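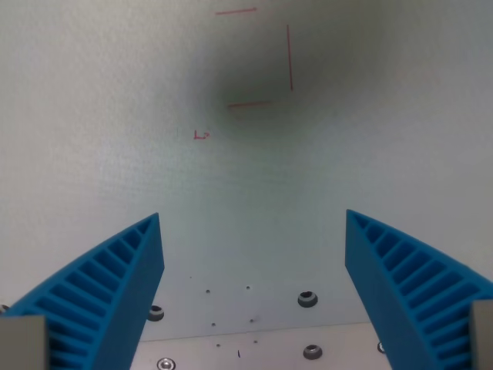 Figure 2. A light-colored work surface with a wide stretch of it bare.

3. What people mean by a clear table

3.1 The trouble with the word

When we started planning the Wurinar survey we took it for granted that everybody would know what a clear table was. We had a question on the first version of the form that read, in full, "Is your main work surface clear at the end of the day?" and we expected to get a yes or a no, enter it in a column, and go on to the matters we thought were more interesting, such as lighting and the height of chairs. The trial run cured us of that idea. People wrote in the margins. They wrote on the back. One household returned the form with both boxes checked, and under them, in two different hands, two explanations that did not agree (we have kept that form, and we are very fond of it). By the time we had read through the whole stack it was plain that the word itself deserved a section, and so it has one.

The full survey went out in November to homes and small craft rooms in Wurinar and in the older streets of Dritano, and 643 forms came back in a state that we could use. To these we can add the diary entries, more than 3,000 of them, written by people who had agreed to say a few words each evening about the surface they had used most. The diaries were kept in Erkalix, a simple note-keeping program that one of our earlier projects left behind, and we closed them to new entries on Feb 7, 2025. A good many people asked whether they might go on writing anyway. We told them yes, of course, although those later notes play no part in what follows.

3.2 Bare, clear, and ready

Three words turn up again and again in the diaries, and our respondents used them with more care than we had used them ourselves. "Bare" is the strictest. A bare table has nothing on it at all, and people seldom claimed it for a whole table. More often they said it of a part: the middle was bare, the end by the window was bare. Figure 2 has a bare stretch in just this partial sense. "Clear" is looser and a good deal friendlier. A table could be called clear with a lamp on it, a fruit bowl, a sewing machine under its cover, or a row of jars along the back, provided that those things were always there. Fixtures of this kind seem to drop out of people's accounting. One diary from Dritano describes the table as "totally clear" for many evenings running and then, when the writer decided to repaint it, gives a long and rather dismayed list of everything that had to be carried into the hall.

"Ready" was the word we had not expected. A ready table might be covered from end to end. What made it ready was that the person could sit down in the morning and begin, with the fabric pinned or the seed trays laid out in their order, and in such cases clearing the table would have undone an hour's work. Several respondents were quite firm with us about this, and we think they were right to be. A form that counts a ready table as an untidy one has misread the room.

We should admit that our coding of the diaries does not always keep these words apart as neatly as the last two paragraphs suggest. Some writers changed their usage partway through the winter, and where the sense was in doubt we left the entry out of the tally and kept it for reading only.

3.3 Light surfaces and dark ones

We asked about the color of the surface almost as an afterthought, and the answers were fuller than the question had any right to expect. Owners of light tables complained of marks. Tea, ink, beet juice, the blue that comes off a cheap folder when it gets damp — all of these were named, often with the year in which they happened. Owners of dark tables complained of dust and crumbs, and of losing things: black thread, screws, the backs of earrings.

What interests us more is how color touches the sense of room. People with light surfaces were more apt to describe the open part of the table as a place, with a name of its own ("the landing spot," "my square," "the good bit"), while people with dark surfaces tended to talk about the objects and leave the open part unmentioned. It is tempting to make a good deal of this. A pale surface does show its open part plainly, and it may be that what is easily seen is more easily protected. But pale tables in our sample were also newer on the whole, and more of them stood in rooms used for a single purpose, and we have no honest way of pulling these things apart with the forms we have in hand. The Gallagher Street craft rooms, which replaced all their dark benches with light ones in a single summer, would be the natural place to look, if anyone had thought to keep diaries there beforehand.

3.4 How large an open space needs to be

Respondents were asked to mark, on a small outline of a tabletop, the least open space they could work with comfortably. The outlines are a pleasure to look through. Letter writers drew something about the size of a place mat. Bakers drew nearly the whole table, and then, in some cases, went over the line again with a heavier pencil. Puzzle people drew a rectangle and noted the dimensions of the box.

Almost all of the marked spaces lay toward the front edge and in the middle, in easy reach of both hands. Very few lay in a corner. Yet when the diaries mention open space that went unused, it is nearly always a corner or the far back, and the writers often sound a little puzzled that they felt crowded on a table with so much room left. We take this to mean that the total open area is a poor guide to comfort, and in the next section we use the front middle area alone.

A word about shared tables. In households where more than one person used the same surface, the outlines commonly overlapped, and each person had marked the same front middle space as their own. These were also the homes where the diaries ran longest. We did not ask about quarrels, and we were told about them all the same, along with the arrangements that had been made to settle them: a tray that could be lifted away whole, a strip of tape that had long since lost its stick, a rule about supper. Section 5 returns to the trays, which proved to be much more common in Wurinar than in Dritano.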